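How to Hand Over Floor Pickup to a Robot Without Upsetting the Shift

Plandent runs a children's activity center in Jakedthorpe. Closing used to mean two people bending and lifting for most of the last hour. Since April a mobile arm with a two-finger gripper has done the first pass. These are the steps we followed, written up for other centers by Deirdre Fitzgerald, floor lead.

Before you start

Talk to the closing staff first. Ask which parts of the job they want to lose and which they want to keep. Ours wanted to stop stooping. They did not want to stop checking toys for damage, so that stayed with them.

Put in writing what happens to the hours. We kept both closing posts. One person now does repairs and restocking, the other handles whatever the robot leaves behind.

Step 1. List the items

Write down every type of thing that ends up on the floor. Our first list had 336 entries, down to single puzzle pieces. Cross off anything too flat, too soft or too small for the gripper. Brendan Fitzgerald did ours over two evenings and argued for keeping the beanbags. They came off later.

Step 2. Set the hours

Run the arm only when the room is closed to children. Post the times on the staff door. Anyone on shift can stop it, and does not have to explain why.

Step 3. Change how the staff tidy

Old habits cause trouble here. People used to push things into a corner with a foot and collect them at the end. The arm has less room to approach there, and its fingers can meet the wall or the floor trim first. Ask people to leave items where they lie – it feels wrong for a week or so.

Step 4. Practice with long handles

Start with garden tools. Lay a trowel and a hand rake side by side with the heads toward the corner and the handles facing out into the room. Aim for the handle and keep clear of the tines. Do one tool at a time, then move the pair closer to the wall and repeat.

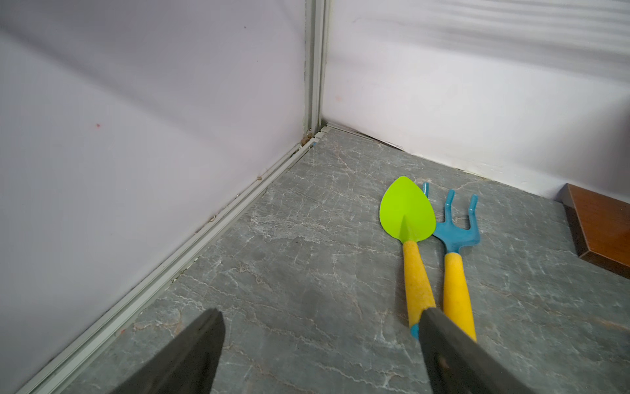 Step 5. Keep a miss log

Hang a clipboard by the charger. Staff write the item, the spot and their initials. Cathal Gallagher reads it each morning and changes the item list if the same thing shows up 13 times. Do not use the log to judge anyone's speed.

Step 6. Review the jobs

After a month, sit down with each person on the closing shift. Aisling Foley asked for training on the arm and now sets it up herself. Another colleague asked to move to mornings, and we arranged it.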